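Nirnport Home Forum > Small Spaces and Entryways > Coat stand against a brick wall – keep it or put hooks?

brickside_t
Posted July 23, 2025

Hello everyone. I read this forum for a long time but this is my first thread, so please tell me if it belongs in another section.

We have a long room with white tiles on the floor and a brick wall on one side. The wall was painted when we got the place and we spent most of December taking the paint off, so I am a little protective of it. When you come in, you need a place for coats and bags. At the moment we have a black metal coat stand, the kind with one pole and curved hooks. It was cheap and it does the job, but three things bother me.

First, it leans when somebody hangs a heavy backpack on one side. Second, people hang bags from the lower part and then the straps lie in the walkway. Third, the floor along the wall collects everything that has no other home: cables, small devices, things on the way to somewhere else.

My idea is to sell the stand and screw a rail with hooks directly into the brick. My colleague Tharun thinks I am crazy to drill in old brick after all that work. What would you do?

Brick is real, not a panel. I can drill in the mortar or in the brick itself, I have the tools for both.

oldmortar
Reply 1

Drill the mortar, never the brick. If you change your mind later you can fill a mortar joint and it disappears. A hole in a brick face is there forever. I put up a Prinell rail with nine hooks in my hallway this way and it holds winter coats for the whole family.

Can you post the wall? "Old brick" can mean many things.

hallway_hanna
Reply 2

I disagree a bit with oldmortar. Mortar in an old wall can be soft like sand. Mine was. The plug turned around and around and came out with the first wet coat. In the end I went into the brick, with the hammer function off and a slow speed, and that rail has not moved since.

But I would also ask why it has to be the wall at all. A coat stand you can move. A rail you can not.

brickside_t
Reply 3

Thank you both. The wall and the stand:
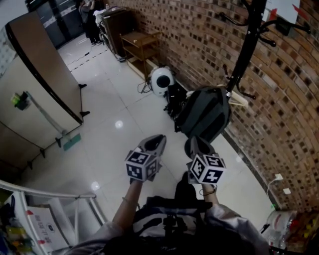
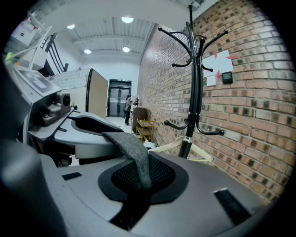

The mortar I tested with a screwdriver in two places near the floor. In one place it was hard, in the other I could scratch a little powder out. So I think you are both right, which does not help me very much :)

oldmortar
Reply 4

Good looking wall. A little powder is normal, I would worry only if the screwdriver goes in. Test it at the height where the rail will be, because mortar near the floor is often worse from damp and from mopping.

Before you drill, think about the outlets. You have outlets on that wall, so a cable goes to them from somewhere. On my wall it came from the ceiling, straight down behind one joint. Use a detector and do not trust it completely.

pelle_k
Reply 5

I will be the one who says keep the stand. It is a nice shape in front of brick and black looks good there. The leaning is easy to fix. I had a Zondgate stand with the same problem and I put a round steel plate under the foot, the kind they sell for parasols. Twenty minutes of work, most of it looking for the right bolt.

And for the bags: heavy things low and close to the pole, light things on the top hooks. Put two bags on opposite sides and it stands straight.

hallway_hanna
Reply 6

pelle_k, you are right about the weight, but people do not do this. They come in, they are tired, they hang the bag on the first hook they see. I had a stand for years and it was always heavy on the door side. A system which needs discipline from visitors is not a system.

pelle_k
Reply 7

Then the visitors will also put their bags on the floor under your rail. I have seen it in every office I worked in :)

nadine.w
Reply 8

Can I say something about the floor? I think the stand is your smaller problem. The cables on the tiles are what I would start with. Tiles show every bit of dust and you can not mop around cables, so you stop mopping there, and then it is a dusty corner for ever.

What helped me was a cable box with a lid, and a short shelf above it. You have a low wooden shelf cart along the wall already. Can it come closer to the stand? If it stands next to the coats, bags can go on the lower tier and no strap hangs anywhere. I would not put anything on the top tier except a bowl for keys.

Also, paper on brick. If you use tape, take it down slowly on a warm day. The glue stays in the pores. Ask me how I know.

brickside_t
Reply 9

nadine.w, the cart is a good idea, I did not think of it as something for bags. It is on wheels so I can try it this evening without buying anything.

About the papers, I will be careful. I would like one small board for all notices, but this is a fight for another thread.

pelle_k, which size was the plate? The foot of mine is not very wide and I do not want something people trip on.

pelle_k
Reply 10

I do not remember the number, sorry. Mine was a little wider than the foot, flat, with a beveled edge. Paint it black. On white tiles put felt under it or it will scratch when somebody pushes the stand.

tilefan
Reply 11

Not felt. Felt gets wet from umbrellas and leaves a gray ring on the tile. Use thin rubber, and check that it is the non-marking kind.

oldmortar
Reply 12

Agree on rubber. And if you do want the rail one day, look at the Nadar one also. It has slots in place of round holes, so you can move the screw sideways until you meet a joint. The Prinell has fixed holes and I was lucky that they matched my bricks.

hallway_hanna
Reply 13

The slots are practical, but check that the rail can not slide afterwards. I would want a washer under each screw.

brickside_t
Reply 14

Small update. I rolled the cart next to the stand and moved the heaviest bag to the lower tier. Already it looks calmer, and the stand leans less – still a little, but less. I ordered a plate and will cut a rubber mat for under it.

The rail I will leave until winter, when everyone comes with thick coats and we see if the hooks are enough. Tharun is very happy that the drill stays in the case. I will test the mortar higher up anyway, I want to know now.

oldmortar
Reply 15

Do it from the side where the stand hides it, and post what you find.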